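Villora Research Publishes Method for Training Robot Arms in Simulated Clutter

Approach cuts the number of practice scenes needed to teach a robot to pick up unfamiliar objects, group reports

Mapplebeck, 2 April 2018 - Villora Research today announced the results of a study on teaching robot arms to grasp everyday objects using computer simulation alone. The method, named Daseo, allows a grasping system to choose its own practice problems as it learns, and to spend more of its training time on the arrangements of objects it handles poorly.

The study was carried out by the Manipulation Group at Villora's Mapplebeck laboratory. A technical report describing the method has been released on the Villora website, together with the set of simulated tabletop scenes used for evaluation.

Simulation has become a common tool for training robots. A simulated arm can attempt a grasp, fail and start over without damage to equipment and without a person standing by to reset the table. The usual practice is to generate a very large number of scenes at random and train on all of them. Much of that effort is spent on scenes that are already easy for the system, such as a single object standing in open space.

Daseo takes a different course. After each round of training, the system is tested on a small group of new scenes. Those in which the grasp fails, or succeeds only by a narrow margin, are used as starting points for the next round. The software moves objects slightly, turns them, exchanges one item for another or changes the height of an item, and then presents the altered scenes to the arm. Scenes that have been solved several times in a row are dropped.

"We wanted to know how much of the training was doing useful work," said Prasetyo Ginting, who leads the Manipulation Group. "A large share of it was repetition. Once the system was allowed to go back to the cases it was getting wrong, the same level of performance could be reached with far fewer scenes."

In the main experiment, the group compared two versions of the same grasping system. The first was trained on 2,000 scenes produced at random. The second was trained with Daseo and matched the first on the group's test set after 1,481 scenes. Both versions used the same simulated arm, the same parallel gripper and the same set of object models, and both were tested on scenes that neither had met in training.

The object models include fruit, bread, drinking vessels, toy blocks and other household items. They were selected to cover a range of shapes that cause difficulty for a two-fingered gripper. Rounded objects tend to roll or slip when the fingers close off center. Open-frame blocks present many edges, and a system that has learned only on solid objects will often place a finger through a gap. Hollow objects must be approached with attention to the direction of the opening.

The test set contains 100 scenes. Each begins with objects placed on a plain tabletop, and the arm is given a single target to lift. A grasp is recorded as successful if the target is raised clear of the table and held until the end of the trial. Contact with any other object is recorded separately and does not in itself count as a failure.

The report also describes the use of what the group calls suspended placements. In these scenes, an object is fixed in the air instead of resting on a surface. Such an arrangement could not occur on a real table, but it is simple to produce in simulation, and it obliges the system to judge the height of an object from the object itself. The group found that systems trained without suspended placements often relied on the tabletop as a reference and made larger errors when the height of the surface was changed.

"There is no requirement that a training scene be realistic in every respect," said Ginting. "Some of the most useful ones are quite strange to look at. What matters is whether the arm does better afterward on the ordinary ones."

The scenes were produced with Zendon, the simulation software developed at Villora for internal research. Zendon calculates the contact between gripper and object and renders the view of the table from which the grasping system works. For the present study, lighting was kept even and backgrounds plain, so that differences in performance could be attributed to the choice and arrangement of objects.

The group notes several limits to the work. All results were obtained in simulation, and the method has not been evaluated on a physical arm. Soft objects were treated as rigid, which makes items such as bread easier to hold than they would be in a kitchen. The comparison covers one type of gripper only. In addition, the repeated testing that Daseo requires adds computing time to every round, and in the early stages of training this cost is greater than the saving.

The number of test scenes used between rounds also proved to be important. With fewer than 20, the system was inclined to concentrate on a narrow group of failures and to lose skill on objects it had previously lifted without difficulty. The report recommends that a portion of each training round continue to be drawn at random, and provides the settings used in the published experiments.

Work planned for the next stage of the project will address transfer to physical equipment. The group intends to repeat the main comparison on a laboratory arm, using real counterparts of a portion of the object models, and to study whether variation in lighting and surface color should be introduced from the start of training or only in its later rounds. A further line of work concerns tasks that go beyond lifting, including placing an object upright and handing it to a person.

The evaluation scenes and object list may be used without charge for research and teaching. Groups that publish results based on them are asked to cite the technical report and to state whether suspended placements were included in training.

About Villora Research

Villora Research is an independent laboratory working in robot manipulation, simulation and machine learning. Its Manipulation Group studies how robots can learn to handle common objects in homes, shops and workplaces.

Media contact

Press Office, Villora Research, Mapplebeck
Requests for interviews with the research group and for high-resolution images should be sent through the press page of the Villora website.
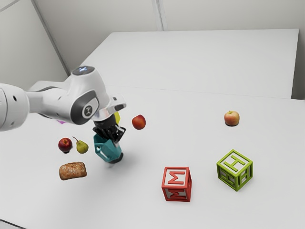

A simulated robot arm holds a teal object above a tabletop with fruit, a bread roll and letter blocks. A red apple is suspended to the right of the gripper. Image: Villora Research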